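Snack Storage: Cans, Tubes and Bags on Open Shelving
Filed under Pantry and Break Room
By Kyu-ri Son. Last revised Jul 26, 2026

These notes cover dry snacks kept on open metal or laminate shelving, in a home pantry or a staff break room. Enclosed cabinets are treated on a separate page.

1. Clear a staging surface first

Sort on a table, never on the shelf itself. A brushed stainless top is the best choice: it takes no stain from seasoning dust and tolerates repeated wiping. A folding table with a washable cover will do. Set it within arm's reach of the shelving so that each item is carried once.

Wipe stainless along the grain with a damp microfiber cloth and a drop of dish soap, then dry it at once. Fingerprints respond to a second pass with a dry cloth. Scratches do not, and scouring makes them worse. Check the corners, where crumbs collect.

2. Handle by shape

Divide the stock into rigid cylinders, small tubs and soft bags. Cylinders can be laid down or stood up. Tubs stand only. Bags go in last and never under anything rigid.

Hold a cylinder at the middle of the body. Gripping by the lid is the usual cause of spills, as snap-on plastic lids release under a small side load. When a can is on its side, look at both ends before lifting. The metal base is normally the stiffer end and can take pressure; the lid end cannot.

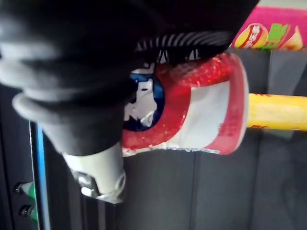 Read the date code before the item goes back. On most cans it is stamped on the base, on most tubs on the lid or lower side wall, and on bags near the top seal. Anything within 14 days of its date goes to the front of the row. Expired items go in a separate box on the floor, so they cannot be returned to the shelf by mistake.

3. One item on the table at a time

For a small shelf this sounds slow, but it prevents the common error of mixing checked and unchecked stock. Inspect, wipe, place, then take the next item. Taras Melnychuk, who restocks the break room at Condent, timed both methods in August of last year and found no difference worth recording on a shelf of this size.

Lids need attention at this stage. Press around the full edge with the thumb. A lid that lifts on one side has usually been stretched and should be replaced with one from an empty can of the same diameter.

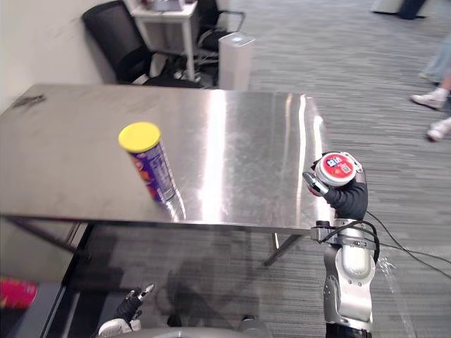
Opened cans should be marked with the date of opening on a strip of masking tape. Place the tape on the lid, where it peels off without tearing the label. Contents with a broken inner seal go soft in humid rooms, so move these to the front too.

4. Upright or reclined

Standing cans use the least width and are the most easily knocked over. Cans leaned back against a rear panel show more of the label to a person standing over a low shelf, at the cost of depth. Both arrangements can share a shelf. Put the upright cans at one end, where the row is less often disturbed, and keep a gap between them and the leaning group so that removing one can does not shift the rest.
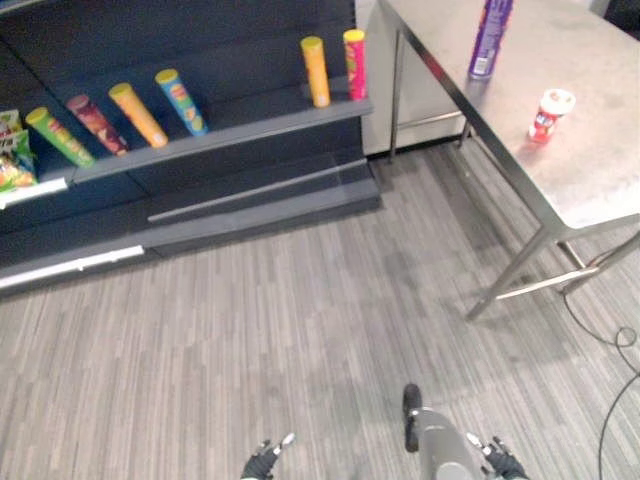 Cans on the upper shelf: four leaning, two upright at the right end.

5. Labels and the lower levels

Fix label strips to the front lip of the shelf. Print in black on white, in type large enough to read while standing. Replace curled strips promptly, as they catch on bags.

Keep heavy multipacks on the base shelf. Vacuum carpet under the front edge monthly with the crevice tool.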